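Shoebox

A shoebox is a lidded cardboard box made to hold one pair of shoes, and I've been collecting facts about them long enough that my friend Solange MacPherson told me to write them all down somewhere and give her a rest. So I did! My own closet shelf is full of them, and I'd guess yours has at least one.

Most shoeboxes are paperboard or thin corrugated cardboard, cut flat, creased, and folded into shape. The old-fashioned kind comes in two pieces, a base and a loose lid. The other common kind has the lid joined along one edge, so it swings open like a chest (I like these less, they never stack as well once the hinge gets tired).

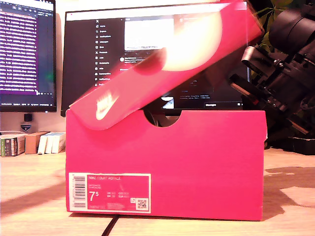 Before boxes caught on, shops often kept shoes on open shelves or hung them up in pairs, and you can imagine the dust. Boxes let a store stack a whole wall of stock and still find the right pair from a ladder. My aunt's old boss, Normand Perron, ran a shoe store called Gollarine and kept 300 boxes in the back room, all sorted by size and then by heel. He could pull the one you wanted before you had your coat off.

Sizes and shapes

There's no single standard size. A box for kids' sandals can be tiny, and a boot box is big enough for a cat to move into (mine did). Men's boxes tend to run larger than women's, and sneaker boxes are usually deeper than the ones for dress shoes. 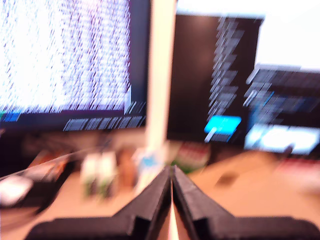
A wooden desk in warm light.

Labels

The label is my favorite part, and it nearly always goes on an outside face where a clerk can read it in the stack. You'll usually find the style name, a color, a barcode, and the size written several ways, as countries never did agree on how to number a foot. If you're saving a box to resell the shoes later, leave the label alone! Collectors care about it more than you'd think.

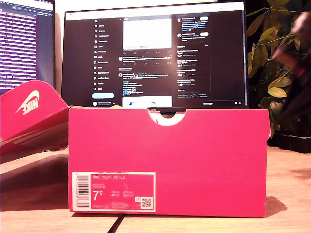

Size label on the front of a Nike Court Royale box.

Second lives

People keep photos in them, and letters, receipts, baseball cards, seed packets and cassette tapes. Thérèse Beaudoin, who lived next door to us in Oltley, had her whole recipe collection in one, more than 100 cards with butter on most of them. Schoolkids turn them into dioramas, and I still remember gluing cotton balls in mine for a polar bear. 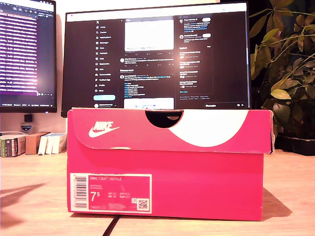
Storage and recycling

Keep them dry, first of all. Damp cardboard goes soft at the corners and then the whole stack leans. For old photos you really want an acid-free box, and an ordinary shoebox isn't one, so move anything precious. Plain cardboard boxes can usually go out with the paper recycling once you've pulled out the tissue and those little packets of silica gel. Flatten them first, they take up a lot less of the bin that way.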